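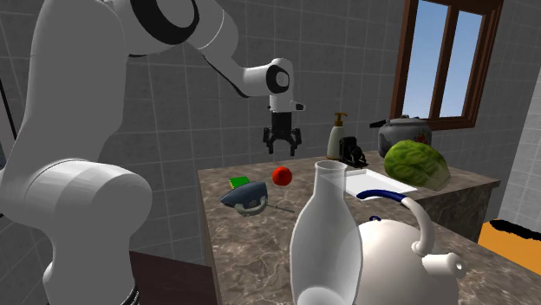
Cocina simulada, versión de trabajo. Brazo blanco, pinza abierta sobre la encimera, todavía sin agarrar nada.

Abro hilo con el estado del proyecto Muven, que varios lo habéis pedido. Resumen: un brazo simulado que recoge una encimera, montado en casa y a ratos en el taller compartido de Gostia. De momento todo ocurre en el simulador.

El objetivo es modesto. Orden de texto, un objeto, un destino. «Pon el tomate en la bandeja» y poco más. Si eso falla, no tiene sentido hablar de fregar ni de abrir cajones.

La encimera está llena a propósito. Con un solo objeto sobre la mesa la política acierta casi siempre y no se aprende nada del resultado. Con repollo, esponja, hervidor y bandeja a la vez empiezan los problemas reales: oclusiones, trayectorias que rozan y agarres imposibles por falta de hueco.

El repollo es el peor. Geometría irregular, más ancho de lo que la pinza admite en casi cualquier orientación. No está para cogerlo, está para estorbar. Lo dejo como obstáculo fijo y compruebo que el planificador lo rodea.

Primer error mío, dos tardes perdidas: las mallas de colisión. Usaba la envolvente convexa de cada objeto y la bandeja pasaba a ser un bloque macizo. El tomate se quedaba flotando a la altura del borde. Solución: descomposición convexa por partes. Más lenta de calcular, pero se calcula una vez.

Segundo error: la fricción. La esponja y el tomate compartían el mismo material físico por un copia y pega. La esponja salía disparada al cerrar los dedos. Ahora cada objeto tiene su fichero y el cargador se niega a arrancar si falta alguno.

Paso de simulación: 2000 Hz para la física. El control va bastante más lento. Bajé la física para ganar velocidad y los contactos empezaron a vibrar, así que la volví a subir. El ordenador de casa lo aguanta con el ventilador al máximo.

Llevo 1518 episodios grabados. Cada uno guarda posiciones articulares, estado de la pinza y las imágenes de todas las cámaras. Los fallidos también se guardan, con etiqueta aparte. Quien borra los fallos luego no sabe qué estaba midiendo.

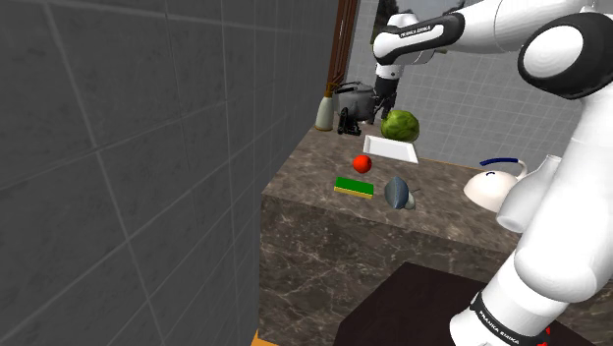
¿Hace falta un brazo físico para empezar con algo así?
Para la primera fase basta un ordenador con una gráfica decente y el modelo del robot. El brazo físico entra cuando quieres medir cuánto se pierde al salir del simulador, y para eso conviene tener ya una línea base estable.

Sobre las cámaras: probé con una sola vista y la profundidad se resentía. El brazo tapa media encimera en cuanto baja. Con una segunda vista desde otro lado, el error de posición al agarrar objetos pequeños bajó lo suficiente para que deje de ser mi problema principal.

El principal ahora es la muñeca. Hay configuraciones en las que el planificador llega al objeto, cierra y después no encuentra salida hasta la bandeja sin pasar cerca de un límite articular. Kazue Kinoshita me sugirió penalizar esas posturas en la fase de aproximación. Está implementado y sin evaluar.

La aleatorización es conservadora: posición y giro de los objetos, intensidad de luz, algo de ruido en las cámaras. No toco las texturas de pared ni de encimera todavía. Prefiero cambiar una cosa por tanda – si cambio tres y mejora, no sé a cuál darle las gracias.

El código de carga de escenas se llama Helmy y el evaluador, Etus. Están separados porque el evaluador no debe saber cómo se generó la escena, solo si el objeto acabó donde tocaba. Tolerancia de 3 cm respecto al centro del destino y 5 segundos en reposo antes de dar el episodio por bueno.

Lo de los segundos en reposo viene del tomate, que rueda. Con la comprobación instantánea contaba como éxito algo que luego terminaba en el suelo.

Pendiente para abril: evaluar la penalización de muñeca, meter órdenes con dos objetos y publicar Helmy cuando tenga un README que no me dé vergüenza. Etus irá después. El lunes vuelvo al taller y lanzo la tanda larga allí.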